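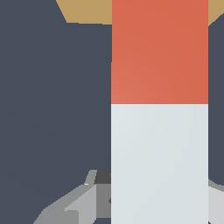
The Slow Return of the Night Train

The 9:40 out of Stokau used to be a joke among the people who worked the platform. It had two sleeping cars, both older than the conductor, and on a good night in winter it carried more mail than passengers. The railroad dropped it in the spring timetable of 2009. For most of the next ten years the only way to leave town after supper was by car.

Now it's back, on a trial basis, five nights a week. It has 116 berths and a car with regular seats, and it gets to the coast in time for breakfast. The company that runs it, Ronard, owns no track and only one locomotive. It leases the rest.

Timo Buschmann handles the schedule. He worked in freight before this and still talks about passengers as if they were a load that has to arrive at a certain hour. "A night train doesn't need to be fast," he says. "It needs to leave after people have eaten and get in before they start work. If we ran at full speed we'd be there at three in the morning, and then what?"

The train spends a long stretch of the night standing still. It waits on a siding at Botach while the freights go by, then waits again outside the tunnel if maintenance crews have the line. Regular riders know these stops and say they sleep best during them. First-timers tend to wake up and look out the window.

Money is the hard part. A seat in a day coach can be sold three or four times between morning and midnight. A bed is sold once. The sheets have to be washed, the breakfast has to be loaded, and someone has to stay awake in every car. Track fees are lower at night, but the savings don't cover the laundry bill. Ronard charges 298 for a private compartment with a sink, and a good deal less for a bunk in a shared one. The private compartments sell out first.

Old sleeping cars are also hard to find. Many were scrapped in the years when cheap flights took over, and the ones left have been bought by operators in other countries. New ones take years to order. Ronard's came from a yard where they had been parked with the heat off, and the plumbing in two of them had to be pulled out completely. Öztürkmen, the workshop that did the job, kept the original berths and replaced nearly everything around them. The reading lamps are new. So are the door locks, which riders had complained about for as long as anyone could remember.

This year has been a strange one for any railroad. The train stopped running in March and started again in July with the shared compartments sold only to people traveling together. Some families who would have flown took the train because they could shut the door. Business travelers, who had filled the midweek trips, mostly disappeared.

What comes next depends on the winter. The new timetable starts in December, and departure moves seven minutes later to meet the last local from the valley. Buschmann asked for that change two years ago — it took that long to get the slot. He has already put in a request for the one after it, an earlier path through Botach on Sunday nights.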